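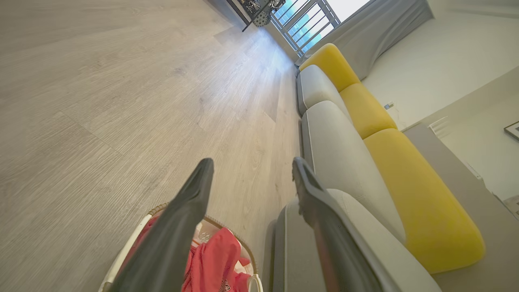

3. LIVING ROOM LAUNDRY

Household laundry is seldom sorted in the room where it is washed. In the Prellton housing survey, 696 residents were asked where clean clothing was placed before it was put away, and the sofa was named more often than the bed or the table. Ekwueme and Mulder treat the seat cushion as a holding surface, used for a short time and cleared before the evening.

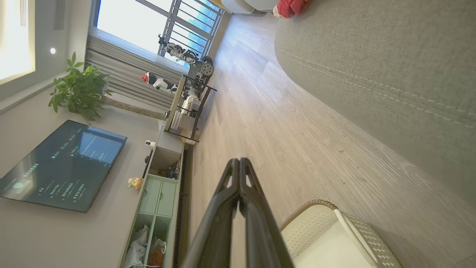 The layout of the room affects this habit. Where the floor between the window and the seating is left open, a basket can be set down within reach of the cushions, and the person folding does not need to carry clothing across the room. Residents with narrow living rooms more often folded on the bed.
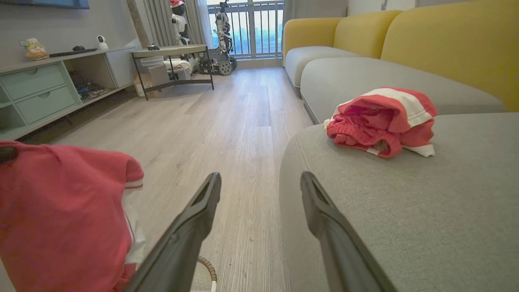 Figure 2. Red-and-white garment folded into a compact bundle on a gray seat section of the sofa.

Bundles of this kind take up little of the seat. They were recorded as "folded" in the survey even when the edges did not line up, following the wording residents used themselves. Garments left bunched were recorded separately.

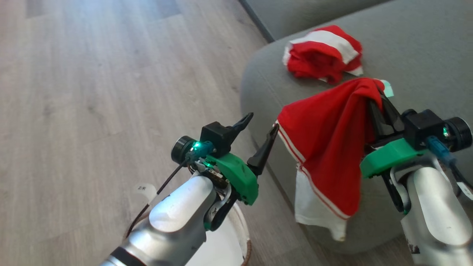
3.1 Time Before Storage

Residents were also asked how long folded clothing stayed on the sofa. Answers were given in hours and were collected in December.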